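In Praise of the Slow Checkout
2022-01-10
Filed under: Opinion

My mother's friend Doris has shopped at the same grocery in Takley for as long as I've been alive, and she will not use the self-serve machines. She's perfectly capable of it. She does her banking on her phone and she was the first person I knew to cut off her landline. But when she has her milk and her two tins of tomatoes she walks straight past the scanners and joins the one line that still has a human being at the end of it, and she waits there for as long as it takes.

I used to find this a bit maddening, I'll admit, especially when I was the one who'd driven her. I'd stand behind her doing sums in my head. We could have been out the door and halfway home, I thought, and the ice cream would have thanked us. I'm writing this because I've come around to her way of thinking, and I'd like to make the case for it properly, with room to wander, as a case for slowness probably ought to have.

Back in November our grocery took out two of its three staffed lanes. There was a sign on the door about serving us better, with a drawing of a smiling basket on it. The lane that's left is run most mornings by Mohcine Erraji, who has been there long enough to remember when the store still delivered to the farms past the river. He knows who takes paper bags and who brings their own, and whose grandson has just moved to the city. He packs eggs as if they were his own eggs.
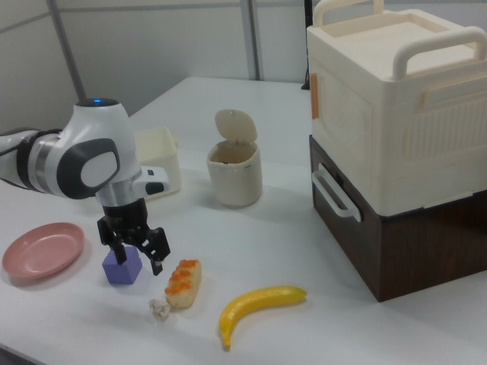 What struck me, once I'd started lining up for Mohcine on purpose, was who else was in the line. I had imagined it would be all people of Doris's vintage, and there are plenty of them, bless them, but there's also a young father who comes in with a baby strapped to his chest and clearly hasn't spoken to another adult since breakfast. There's a woman from the dental office who buys one banana a day. There's a fellow who pays in coins, counted out very carefully, and Mohcine counts along with him under his breath so that he doesn't feel rushed. I don't know where that man would go if the last lane closed. I suppose he'd stand at a machine that only takes cards until somebody came over to tell him so.

The usual answer to all this is that it's nostalgia, and that shops have always changed. My brother-in-law makes this argument every time we have supper together, and he makes it well. He points out that our great-grandparents asked for their flour over a counter, and that when stores first let people wander about and pick up their own goods there was surely someone like me grumbling about it in the paper. He's right, I'm sure there was! I have a lot of sympathy for that person. I'd only say that every time we've made this kind of trade we've talked a great deal about what we were getting and hardly at all about what we were handing over, and it seems fair to want a proper look at the bill before we pay it.

So what are we handing over? Mostly small things. Ismail Fawzy, who ran the hardware store on our main street until he retired, told me once that he reckoned he'd had 80 conversations a day for most of his working life, and that hardly one of them had mattered. He said it quite cheerfully. Then he thought about it for a while and said that the town had been made out of them, though. He could tell when a customer's marriage was in trouble by what sort of paint they bought, and he never breathed a word about it, but he'd throw in a brush.

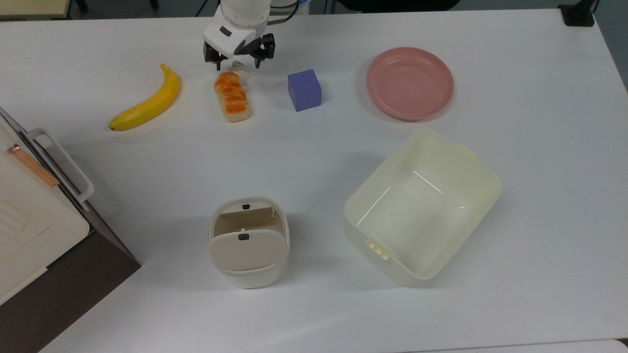

You can't put that in a report. I did look for one, mind you, because I like to be fair, and I spent an evening reading what the trade magazines have to say about customer flow. They have a great deal to say about it. There was one piece on how to save 23 seconds on each customer, and I sat there in my slippers trying to think what I had ever done with 23 seconds. I expect I've spent most of mine looking for my glasses.

I do want to be careful here, because not everyone wants to chat, and that's no failing. My neighbour works nights at the hospital, and when she stops in for bread on the way home the last thing she needs is my opinion of the weather. For her the machines are a kindness. There are people who are shy, and people who have a stammer, and people who'd like to buy a certain kind of ointment without Mohcine knowing about it. I wouldn't take the machines away from any of them. I'd simply like there to be a choice, and a choice means having somebody at the other till, at every hour the doors are open, and not only in the mornings.

It can be done, too. The El Idrissi family's bakery, over by the old rail yard, put in an ordering screen a couple of years back and then quietly moved it to the side wall, where it still sits for anyone who prefers it. They kept two people at the counter. On a busy morning the lineup goes out the door and along the window, and I've never once heard a complaint in it, although I have heard a very thorough account of a gall bladder operation. I came away with a walnut loaf and the name of a good surgeon. 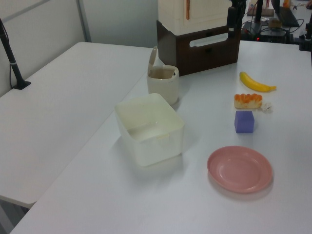

Doris turns 90 this spring. She told me the other week that on some days the talk she has at the grocery is the only talk she has at all, apart from the radio, and she doesn't count the radio because it never asks her anything. She wasn't complaining when she said it. She was explaining why she buys her milk in the small carton, which had puzzled me for years. The small carton runs out sooner, you see, and then she has to go back.

I've been thinking about that carton ever since. I've started buying the small one myself, although it costs more by the litre and my husband has views on the subject. I go in three or four times a week now, and I leave my phone in the car. I've learned that Mohcine's daughter is studying to be a vet, and that the coin man used to tune pianos.

If you feel as I do, there's a letter you can sign at the library desk asking the grocery to bring back a second staffed lane in the afternoons. It had 400 names on it when I put mine down, and the pen was nearly out of ink, so you might bring your own.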